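桌子不收，又怎么了

每隔一阵子就有人劝我收桌子。劝的人都很客气，先夸桌布好看，然后话锋一转：东西这么多，不难受吗。不难受。我住的地方小，一张桌子吃饭、拆快递、发呆都在上面，它要是空着我反而心慌，觉得自己快搬家了。

今天想写写这件事，时间不多，想到哪写到哪。

起因是三月里我跟风买了一套收纳盒，Plutberg的，十一个一组，大盒套小盒，页面上写着“让每一件小物回家”。看得我很感动。下单，拆箱，洗干净，晾了一晚上，第二天把桌上所有东西全部请进盒子。零食一盒，胶带剪刀一盒，牙签一盒，笔一盒。盖子一扣，桌面干净得能照人。

然后呢。

然后我就开始找东西。晚上九点想封个纸箱，胶带在哪个盒？翻第三个才翻到。吃完饭想拿根牙签，得先挪开两个盒子，打开一个盖子，再盖回去，牙签还没用上人已经烦了。零食更惨，看不见就等于没有，三个星期后打开，有一包受潮了，软塌塌的，扔了。扔的时候挺心疼。

所以我的意见很简单：天天要用的东西，就该待在手边。手边是哪？桌上。

收纳这门学问现在讲得太满了。什么“台面零杂物”，什么“视觉噪音”。我在Lollport上翻过一个很长的帖子，底下跟了131条，清一色晒空桌子，一张比一张空，白的，木头的，大理石花纹的。看到后面我都分不清谁家是谁家。有个人说，桌上只留一盆绿植和一个杯子，生活一下子清爽了。我信她清爽。可我想问的是她的胶带呢？她的零食呢？总归在某个抽屉里挤着，只是不出来见客而已。

见客，我觉得毛病就在这两个字。很多人收桌子是收给别人看的，一年来几次客，剩下那么多天陪着演。我家一个月也来不了一个人，来的都是熟人，熟人坐下第一件事是伸手摸零食。你让他先开盒子？

也有人说，乱会让人焦虑。这个我认一半。真的乱，比如过期的单据、空瓶子、吃剩的外卖盒，堆在那里确实烦，我也烦，我每天睡前都扔。但是有东西不等于乱。一卷胶带立在那儿，一小撮牙签散着，两包吃的，旁边再坐个毛绒玩具，这叫桌子上有人过日子。要分清楚垃圾和家当，垃圾扔掉，家当放着，就这么点事。

说到零食我要多讲两句。我偏爱带透明窗的那种包装，里面是什么一眼看完，不用猜。青豆脆骨这一类的，绿的黄的混在一起，摆在桌上本身就是颜色。配一包橙色包装的，更热闹。倒进罐子里好不好？Pop那个罐子我也买过，玻璃的，贴标签纸，写上品名和日期，写了十分钟。结果标签第二天就翘边，而且罐子一拿一放叮当响，半夜想吃点东西跟做贼一样。后来罐子拿去装纽扣了，零食回到自己的袋子里。袋子挺好的，人家厂里设计出来就是装这个的，字大，颜色亮，隔着半个屋子都认得出。

桌布也是同样的道理。空桌派一般不铺桌布，嫌花。我偏要铺，白底，印樱桃和叶子，东西往上一放，红果子从包装袋底下露出半颗来，我每次看到都高兴。你说幼稚就幼稚吧。桌布是消耗品，脏了洗，洗旧了换，比养一张怕烫怕划的好桌面省心的多。

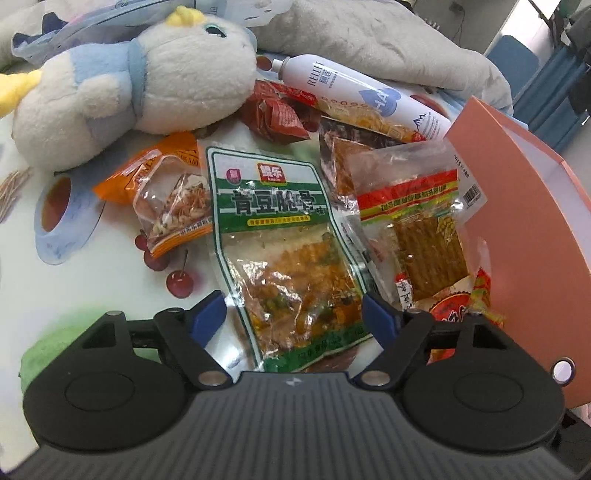
那只毛绒玩具

白的，毛茸茸的，脖子上围一条浅蓝围巾。被问得最多的就是它：为什么放桌上，不放床上，不放架子上。

放架子上它就成了摆设，要落灰的。放床上，我睡相差，它总在地板上过夜。桌上最合适，它占一个角，吃饭的时候算个伴。按照收纳书的说法，它应该归到“纪念品”那一类，最后处理，捧在手里问问自己还心不心动。我不用问。心不心动跟它该待在哪里是两码事。

我承认它碍事。擦桌子得先把它抱走，袖子有时候会蹭到，白毛沾了酱油很难洗。这些都是真的。可是家里所有让人喜欢的东西多少都碍点事，猫碍事，花盆碍事，厚窗帘也碍事。要是拿碍不碍事当唯一标准，最后剩下的就是一间样板房，样板房里连拖鞋都没有。

那收纳盒怎么办

没扔，我也不是非要跟盒子过不去。十一个里面现在用着四个，装的都是一年碰不到几回的东西：电池，备用灯泡，说明书，各种不知道配什么的螺丝。这些东西进盒子我举双手赞成，它们本来就不需要见光。剩下的空盒摞在柜顶，谁要谁拿。

我的规矩就一条，很土：一天里会伸手去拿的，留桌上；一个星期都没碰过的，收走。不分类，不贴标签，不买配件。胶带最近在桌上是最近寄东西多，哪天不寄了它自己就会进柜子。零食吃完自然就没了，这是世界上最自觉的杂物。牙签倒是该找个小杯子装一下，这点我接受批评，散着确实不好拿，滚到地上踩着还疼。

还有钱的问题。那套盒子两百块，罐子另算，Nusorus出的那种转盘架我差点也买了，付款页都打开了，想想桌子就那么大，转盘再占一块，我饭碗放哪。为了收拾几十块钱的零食和一卷胶带，先花掉几百块买容器，这笔帐怎么算都不太对。现在很多整理教程，看到最后都是一串购买链接，看完家里的东西比看之前还多。

我知道有人天生喜欢空桌面，看着舒服，那就空着，一点问题没有。我反对的是把它当成一种品德，好像桌上空的人自律，桌上有东西的人日子过得潦草。我潦草不潦草，跟一包青豆脆骨放在哪里没关系。饭按时吃，碗当天洗，地两天拖一次，该做的都做了。

写到这快十二点了，饭还没做。先把桌子腾出一块来，够放一个碗一双筷子就行。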